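The Rosham Patch

The clinic at Rosham opened its trial file on Wai-kit Sin in June. Age at onset of eczema: 7. Areas affected: both forearms, the backs of the knees, the left side of the neck. Prior treatment: steroid cream, tar soap, two kinds of light therapy. Result of prior treatment: partial, did not last.

The patch was made by a firm called Grirora. It measured the water lost through the skin and stored one reading every three minutes. Wai-kit was told to wear it on the inside of the left arm, to keep it on in the shower, and to write down anything that touched the skin for longer than a minute. He wrote down wool, dish soap, the strap of his bag, and a neighbor's cat.

Shih-chieh Kan read the logs. She worked on the second floor, in a room with one window, and had 119 patients on her list. Most of the curves were alike. The loss rose at night, when people scratched, and fell by noon. Wai-kit's curve fell at night. It rose at 4 in the afternoon and stayed up for nearly 400 readings.

She checked the patch number against the supply sheet. It was correct. She asked for a second patch, and the second patch gave the same curve.

"What do you do at four?" she asked him on the phone.

"I get home," he said.

"And then?"

"I sit in the kitchen."

She asked him to sit somewhere else for a week. He sat in the hall, on a folding chair, with his coat on. The curve went flat.

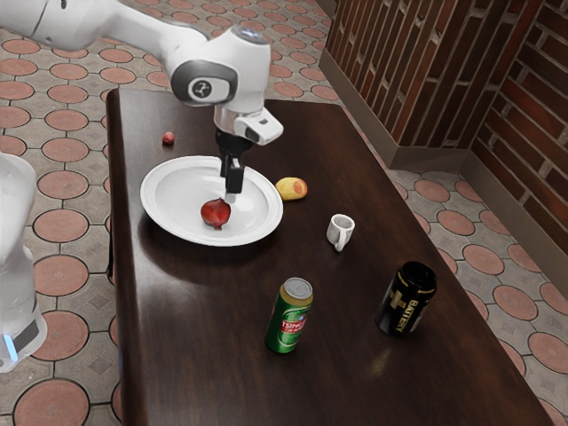 The next step in the protocol was a home visit. Kan took the bus to Chung Street with a humidity meter and a box of swabs. The kitchen read 31 percent at the door and 30 percent at the sink. She swabbed the faucet, the chair and the edge of the counter, and labeled each tube. The lab later found nothing on them that would irritate skin.

"Whose chair was it?" she asked.

"My father's. I moved it here when I sold the house."

He had his sleeve rolled up. While they talked he rubbed the arm with the heel of his hand, slowly, just under the patch. He did it without looking down - she timed it by the clock on the stove, and it went on for six minutes.

She wrote the time in her notebook. The form had a space for contact, a space for heat and a space for diet. She put it under contact, and asked if he would mind making some tea.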